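Vandham opens bookings for the Grevora two-arm bench kit
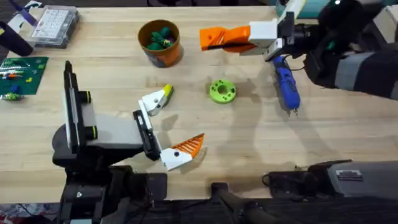
Both arms of a Grevora bench kit at a table set with small parts, a green ring and a cordless screwdriver.

January 18, 2022

The Vandham Equipment Service is pleased to advise members that the Grevora two-arm bench kit is now available for loan under the shared equipment program. Bookings opened this week to all member colleges, research centres and registered training organisations.

The kit is supplied by Kaltance and comprises two arms with interchangeable gripper fingers, a control unit, cabling and a licence for the Riviere recording software. It is intended for handling tasks at bench height, such as picking up, turning and passing small items between the arms. Members are expected to provide their own table and their own task objects. A sturdy timber bench is suitable, provided that it does not flex when the arms are moving.

The Service evaluated the kit over a period of 9 weeks beginning in October. In that time 37 staff and students completed the introductory session, and 400 task recordings were made. The evaluation report, prepared by Matúš Gajdoš of the Technical Standards Office, recommends the kit for teaching and for early-stage research. It does not recommend the kit for work requiring fine alignment over long periods, as the arms required recalibration more often than the supplier's documentation suggests.

The report gives particular attention to the fingers. Ridged pads were found to hold rounded and lightweight parts more reliably than smooth ones, and changing a finger was judged to be within the ability of a first-year student after one demonstration. Hand tools proved more difficult. Participants had limited success in lifting a cordless screwdriver by its grip, and the report advises that instructors introduce such items only in the second half of a course.

Shadows on the tabletop were also noted as a source of inconsistent results in the recordings. Members are advised to use diffuse overhead lighting where it is available and to record the lighting arrangement with each session.

"The kit is well suited to a program that wishes to begin modestly," said Celeste Bragança, Manager of Shared Equipment. "Our members have asked for a system that can be set up in an ordinary teaching room by the people who will use it, and we consider that this one meets the request."

Loans are offered for a standard term of one month, with one renewal where no other member is waiting. Two kits are held in the pool. The borrowing organisation is responsible for freight in both directions and for the replacement of worn finger pads. At least one staff member must complete the introductory session before a kit is released.

Applications should be submitted on the shared equipment form and endorsed by a head of department. The full evaluation report may be requested from the Technical Standards Office.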